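The Night Ferry to Owino

My grandmother always said the best way into Owino was by water, at night, with an empty stomach, and she was right on all three counts. I was 11 the first time she took me. We left Gukanbridge after supper time without having had any supper, because she wanted me hungry for the fish bread on the far quay, and I sulked all the way down the hill until I saw the ferry. Oh, that ferry! She was called the Harna, and she had green lamps along both sides and a funnel that coughed like an old uncle.

"Top deck," said my grandmother. "Always the top deck."

We climbed up past the sacks of onions and the man asleep with his boots on his chest. The river was so wide there that I thought it was the sea, and I said so, and a woman with a goose under her arm laughed and told me the sea was a puddle beside it. I believed her for years.

What I remember best is the singing. As the lights of Flomeslow came up on the left bank, the whole deck started, with no signal that I could see. It was a song about a girl who throws her earrings in the water to pay the river for a safe crossing, and the river is so pleased that it carries her right past her own house and she has to walk home. There are dozens of verses (the goose woman knew them all) and every one finishes with a stamp of the foot. The deck shook. I stamped until my heels hurt!

Then my grandmother stood up, went to the rail and took off one of her earrings. They were little red glass drops, nothing grand, but I had never seen her without them.

"You're not going to," I said.

"I certainly am," she said, and over it went.

I leaned out as far as she would let me. I wanted to see the river take it, but there was only the green of the lamps wobbling on the black, and the wash curling away behind us. She came back to the bench with one bare ear, as cheerful as I ever saw her, and asked if I thought the fish bread would be hot.

It was hot. It was wrapped in paper and so full of pepper that my eyes ran, and we ate it sitting on a coil of rope while the onions were carried off. I have eaten in better places since and never once been as happy with a meal.

The Harna stopped running in the September I turned twenty. They built the road bridge, and you can drive across now in the time it takes to sing two verses. I still go by boat when I can find somebody willing to row me. Last time it was a boy who charged me 700 and wanted to know why I was stamping my feet in his bottom boards, so I taught him the song. He picked up the chorus before we reached the middle, and by the far bank he was louder than I was. 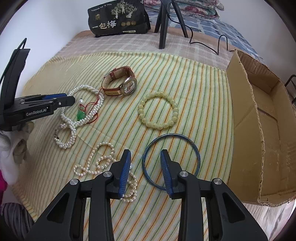
Pearls and a blue bangle on a striped blanket.

I paid the river too, of course. I had thought hard about what to give it, and in the end I took off my left earring, a red one I had bought because it was so nearly like hers. The boy stopped rowing to watch. He asked me whether it worked.

"We've never had to walk home," I told him, and he thought about that, and then he put his hand in his pocket and threw in a button.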